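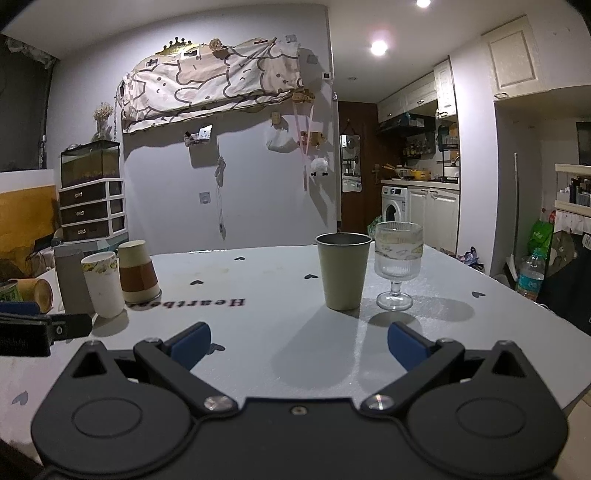 Can I run for my town council seat again if I was appointed to it first?

I'm trying to figure out whether I'm allowed to file for a full term in Escobar, and the more I read our charter the less sure I get. Short version: the person who held my seat moved away partway through the term, the council appointed me to fill it, and now the filing window opens in May. The charter says a member may serve "no more than 2 consecutive terms." It doesn't say a word about whether finishing somebody else's term counts as one of them.

Some background in case it matters. I was elected once already, to a different seat, before I sat out a while and then got appointed. So depending on how you count I've got either one term behind me, or two, or maybe zero because of the gap. A guy at the Riltitz neighborhood meeting told me very confidently that any day in office counts as a term. A woman at the same meeting told me just as confidently that only elections count. They then argued with each other and forgot I was there.

I don't want to gather signatures (we need 200 of them, valid, from inside the district) and then get knocked off the ballot because somebody files a challenge. I also don't want to sit this one out if I didn't need to. I looked at the state election page and it mostly talks about state offices. I called the town clerk's office and they said they "can't give legal advice," which, fine, but they're also the people who decide whether to accept my paperwork!

Has anybody been through this? Does an appointment normally count toward a limit? And does it matter that the two seats were different seats?

Also, if it helps, I served a bit more than half of the leftover term. I've seen the word "half" come up in a few places and don't know if it applies to me.

3 replies

Reply 1

Different seat means you're fine. People do this all the time, they swap from a district seat to at-large and start over. Just file.

Reply 2 (marked helpful)

I'd be careful with the reply above me. It's true in a lot of places and flat wrong in others, and it all hangs on how your charter is worded.

I went through something close to this in Bunero a few years back, so let me tell you how it went and you can see what fits. I was appointed, served out the rest of the term, and then wanted to run. Our charter had the same kind of bare sentence yours does. What saved me was that there was a second section, way in the back under "Vacancies," that said an appointee who serves more than half of an unexpired term is treated as having served a full one. Mine was less than half, so it didn't count. Yours sounds like it's on the other side of that line, if your town has that line at all.

So first thing, read the whole charter and not only the part called term limits. Look at vacancies, look at definitions, look at anything called "transition" or "schedule" at the end. Ours was Section 41 for the limits and Section 69 for the vacancy rule and there was nothing in either one pointing you to the other. I only found it because I got stubborn and printed the whole thing out.

Second, look at the exact words around "consecutive." You said you sat out between your elected term and the appointment. If it was a real gap, with somebody else holding office in between, then in a lot of towns the count starts over and your old term drops out completely. That might settle it for you right there, even if the appointment counts as a full term, since you'd only be at one. But some charters define how long the gap has to be. A few months might not do it.

Third, about the seat. Check whether it says "in the same office," "in the same seat," or "on the council." Those three get read very differently. "On the council" usually means it doesn't matter which chair you sat in. If it says "in office" and nothing else, you've got an argument either way, and so does anyone who wants you off the ballot.

Then get something in writing. The clerk can't advise you, that's normal, mine wouldn't either. But the town attorney can usually give an opinion if the council asks for one, and you're on the council! Ask for it to go on an agenda. Yes it's a little awkward to have everybody discuss your plans in public. I hated it. It's a whole lot better than having it come up in a hearing after you've spent your weekends knocking on doors.

If they won't do it, look for old cases. Go back through the minutes and see if anyone was appointed and then ran for two full terms after. If the town let that happen and no one objected, it doesn't bind anybody, but it's nice to have in your folder.

One more thing, get way more signatures than you need. If somebody is annoyed enough to challenge you on term limits they'll go after your petition too. I had a bunch tossed for people who signed with a nickname or had moved across the district line. Some of them were my own neighbors.

Comment from the original poster:

This is so helpful, thank you. I went back and looked and it says "no member shall serve more than 2 consecutive terms on the Council," so I guess the different seat thing is out. Vacancies section only says how the appointment gets made, nothing about half. There's a full election between when I left and when I was appointed, and somebody else had the seat the whole time. I'm going to ask for the attorney opinion at the Friday work session.

Comment from Reply 2:

OK, that gap sounds pretty good for you. Ask the attorney both questions separately though, does the appointment count and does the gap reset it. If you ask it as one big question you'll get one mushy answer. Ours came back as a page and a half and the useful part was a footnote.

Reply 3

Not a lawyer, but I helped with petitions for a group called Citis and we ran into this with a school board candidate. Two things I'd add.

Check if the charter was amended after you were first elected. Term limits that came in later sometimes only count service from that date forward, and it'll say so in the ballot measure and maybe not in the online copy of the charter. The clerk can pull the original measure for you, that's a records request and they don't get to call it legal advice.

Also find out the deadline for challenges, not only for filing. In our case it was really short and it had passed by the time the other side noticed. I wouldn't plan around that, but you should know the date. And keep your stamped copy of everything. We had one page go missing at the counter and the stamped copy was the only reason we got it sorted out that afternoon.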